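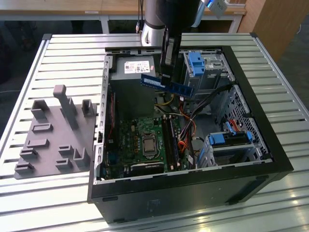 How do I know which RAM my old desktop takes?

Look at the stick that's already in there. There's nearly always a sticker on it with the type and speed, and the notch in the gold edge sits in a different spot for each generation, so the wrong kind won't seat no matter how hard you lean on it (please don't lean on it). If the sticker's gone, look up the model number of the computer and find the maker's manual. I keep a folder of those PDFs and I'm happy to check for you if you email me.

Who's answering these?

Me! I fix up secondhand desktop towers in my spare room in Berstead, and I've been at it long enough that people started sending me the same questions over and over. So this page. Hanneke Van Damme tidied up my spelling and took out a few rants, and the bit on thermal paste is mostly hers.

Do I need to lay the tower on its side?

You can do it standing up, but why would you? With the case flat and the open side facing the ceiling, everything you're reaching for is below your hands and dropped screws at least stay where you can find them. I did my first few upright on the carpet and spent more time with a torch than a screwdriver.

Is static really a worry?

A bit, yeah. I've never killed a board that way that I know of, but I do wear a wrist strap in winter when the heater's going and my jumper crackles. Switch off at the wall, pull the power lead, hold the power button in for a few seconds, then touch bare metal on the case before you pick anything up. Hold memory by its edges.

Why are some of the bits inside bright blue?

On a lot of office machines the coloured plastic marks what you're meant to grab – drive handles, clips, that sort of thing. The drive carriers on these usually squeeze and slide out with no tools at all. Other makers use green or purple for the same idea. It's a lovely system and I wish the gaming case people would copy it.

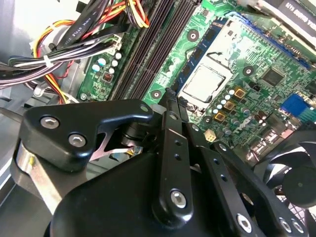 Memory slots are the other place where people get rough. Open the latches at the ends of the slot first (some boards only have one that moves), line up the notch, and press down evenly on both ends until the latches snap up by themselves. It takes more push than you'd expect! If one end clicks and the other doesn't, take it out and start again, because a half-seated stick is behind most of the "it just beeps at me" emails I get.

Does it matter which slots I use?

If you've got two matching sticks, yes. Most boards want them in a particular pair so they run together, and the pairs are often the same colour or every second slot. The manual has a little diagram. One stick on its own usually goes in whichever slot is labelled first, which isn't always the one closest to the processor.

Can I switch it on with the cooler off, just to see?

No, don't. The processor heats up in seconds and the best you can hope for is that it shuts itself down. Put the cooler back on, with fresh paste, and plug its fan in.

How much paste, then?

A blob the size of a pea in the middle of the metal lid. Clean the old stuff off first with isopropyl and a lint-free cloth. Hanneke likes to spread hers with a bit of card. I don't bother, and our temperatures come out the same. Do up the cooler screws a few turns at a time, going corner to opposite corner.

Should I open up the power supply to clean it?

Leave the lid on. There are parts in there that hold a charge long after it's unplugged. Blow the dust out through the vents with canned air and call it done. If it smells burnt or makes a buzzing noise, replace the whole unit.

Is it worth doing on a machine this old?

Depends what you want from it. More memory and a solid state drive will make an old office tower perfectly pleasant for email, homework and paying the rego. Hongjun Deng has one of mine running his shop's invoices and it cost him $49 in parts. I wouldn't put $200 into one, though. At that price you're better off hunting for a newer secondhand machine.

It beeps and nothing comes up on the screen. Help?

Reseat the memory, then try one stick at a time. Check that both power plugs are in on the motherboard – the small one near the processor gets forgotten a lot. If it's still beeping, write down the pattern of long and short beeps and send it to me with the model number. I usually get to emails after dinner.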